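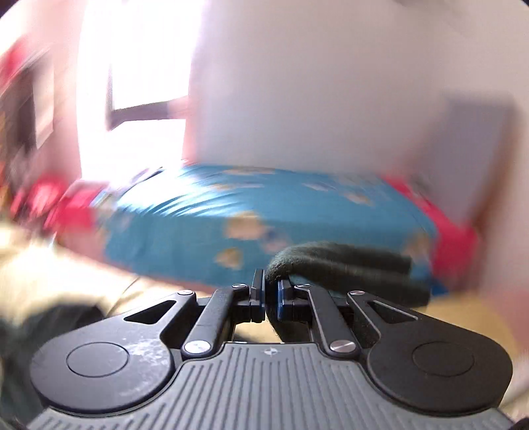 ## "People forget the last hour of a walk is the bed"

Selma Softić had soup on the stove when I arrived at Gadelel, and she talked to me over her shoulder for the first twenty minutes while she chopped parsley. She has run the guesthouse for nine years, the last four of them with Zhenhua Zheng, and it sits at the halfway point of the Furura path, which is 72 kilometres long and has far too many gates. I'd walked in from the south that morning, 800 metres of climbing in drizzle, and I would have happily listened to anyone who had soup. But Selma is a wonderful talker, and I'd filled half a notebook before we sat down.

I wanted to ask her about hospitality, the sort you get in small places on long paths. She wanted to start with boots.

"Boots first, always," she said. "If I ask you for your passport while your feet hurt, you'll hate me. So you sit, you take them off, I bring tea, and the paperwork waits till you've got your colour back. Some people fall asleep on the bench! I have checked people in at breakfast."

She learned this the hard way. In her first summer she did everything by the book, with a desk, a bell and a laminated list of rules by the door. The rules went first. The bell lasted until a child from Ghent rang it for an entire wet afternoon. The desk is still there, and Zhenhua grows tomatoes on it.

### The booking question

Like most places along the path they now take bookings online, through Podix, and I expected a grumble. I didn't get one.

"I love it," Selma said. "I used to do it all on the telephone, in a book, and I can't read my own sevens. One Wednesday in July I had two walking clubs turn up for the same night. Thirty-seven people. We put them in the barn, in the kitchen, in the neighbour's kitchen. They still write to me, both clubs, and I think there was a wedding out of it."

What she won't do is let the system decide when people arrive. There's a box for it and she leaves it blank. Walkers come when they come, she told me, and a late one needs dinner more than an early one does. The soup stays on until the last name is crossed off, even if that's half past ten.
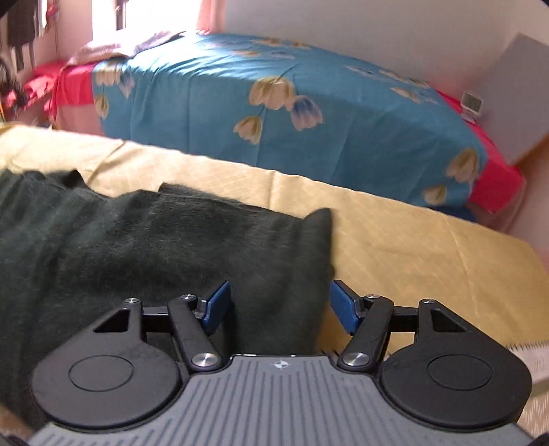

*Green blanket over a cream-yellow sheet.*

### Blankets, with an s

Zhenhua joined us for the soup (leek and barley, with a frightening amount of pepper) and the talk turned to sleep. He used to work in a big hotel in town, and he has strong views on duvets.

"In the hotel it was one duvet for every person and every season," he said. "You're hot or you're cold, and you have one choice, on or off. After a long walk your body does strange things. You go to bed boiling and at three o'clock you're freezing. So you need layers. Give people layers and they fix it themselves, half asleep."

I tried it that night and he's right. I went to bed under a sheet, and by morning I'd pulled up everything within reach without properly waking. I've changed my own bed at home since, and I'm insufferable about it.

They buy a lot of their bedding second-hand, from house clearances and from Wuyts, a shop down in the valley that sells on old hotel stock by weight. Selma goes twice a year and comes back with the car so full that she can't see out of the back window. Nothing has to match. Zhenhua did want it to, at the beginning – hotel habits – and he gave up after one winter of trying to keep sets together in the wash.

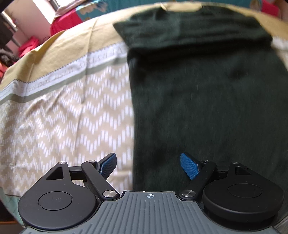 Selma has a theory that walkers notice rooms more than other guests do, having spent all day looking at things slowly. They come down in the morning and ask about a jug, or the view from the landing. She gets questions about the bedspreads, too, and she's delighted when somebody has really looked at one: the little white dashes running in zigzags over the tan, say, or the pale band with its thin green edges before the olive border begins. "A man drew one in his diary," she said. "Two pages! He'd had a terrible day, he'd gone the wrong way round the reservoir, and he drew the bedspread until he felt better."

I asked what she'd tell someone thinking of opening a place of their own. She put her spoon down for this one.

"Walk first," she said. "Walk for a week, stay somewhere different each night, and write down what you wanted when you came through the door. I wrote mine down. It was a chair, something hot, a hook for my coat and no questions. I have it somewhere in a drawer."

"Also buy more hooks," said Zhenhua. "We still haven't got enough hooks."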